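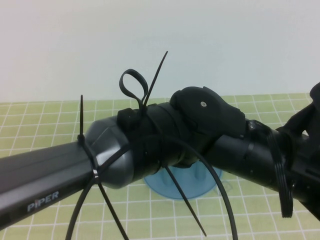

The Workroom at 233 Mosdale, Mostly Tidied

Posted 10/19/22 in Rooms, Studio
Click any photo to enlarge. Comments are closed because of the lamp people.

It's the back room of the Kitdale house, the one the listing called a "bonus space," meaning a room with one outlet and a door that opens the wrong way. I cut, glue, measure and swear in it most evenings. The walls are off-white and the table is pale green with a white grid on it, and that was the entire decorating plan.

The table
Pale green, thin white lines running both ways. I wanted a surface I could measure on without hunting for a ruler, and I now own more rulers than ever. Guests tell me it looks like graph paper. Guests are then handed something to hold.

The wall behind it
Off-white. The paint card had a longer name involving oats. I bought two cans, used most of one, and the other is holding the closet door shut.

Looking in from the hall
Taken with my back against the linen closet, the only spot where you can get both corners in. The hall light makes everything look like a dentist's office. It's warmer than that in person, especially in July, when it is unbearable.

The shelf
Kermani shelving, the deep kind, $235 with the brackets. Instructions came in a language of arrows. The top shelf leans a little to the left and so do I by the time I've reached anything on it.

The shelf, other end
Paper on the bottom, fabric in the middle, glue up high. I moved the glue up high after an afternoon I'm not going to describe, and then bought a step stool to get at the glue.

The drawers
Labeled in December, during a burst of optimism. "Blades" has blades in it. "Thread" has thread and the good tape. "Misc." has spread to three drawers and is looking at a fourth.

Inside Misc.
A doorknob, a bag of felt circles, the remote for a fan we gave away. I took this one so I could throw it all out afterward with a clear conscience. It's all still in there.

The window
Faces north, onto the neighbor's air conditioner. Good even light from ten until three, and a hum you stop noticing after the first year. The blind goes up. It has opinions about coming down.

The lamp
A Plullitent clamp lamp, bought for the hours when the window gives up. Very bright, very bendy, slowly droops over the course of an evening like someone at a long dinner. Please stop writing to me about the lamp.

The floor
The old carpet came up in one weekend. The stuff under the carpet came up over the following six. I got a quote of $1185 to have it all sanded and sealed by professionals, laughed politely, and did it myself. You can tell which corner I did last.

The corner I did last
A rug lives on it now.

The chair
From the curb, two streets over. I re-covered the seat in leftover canvas and was so pleased with it that I didn't check whether it was the right height for the table. I sit on a cushion. The cushion is not in the photo, having pride.

Scrap bin
Everything in the bin is too small to use and too nice to toss. When it fills up I sort it by color, feel productive for an hour, and put it back in the bin.

Pegboard, before
Scissors, cutters, the big clamps, each with its outline drawn around it in marker so that everything goes home at night.

Pegboard, after a week
Outlines.

The door
Still opens the wrong way. Rehanging it is on the list, and the list is on the back of the door, where I can't read it unless the door is closed.

More rooms: Kitchen (old), Kitchen (slightly less old), Porch, Stairs
Previous gallery: Porch
Next gallery: Stairs, when there are some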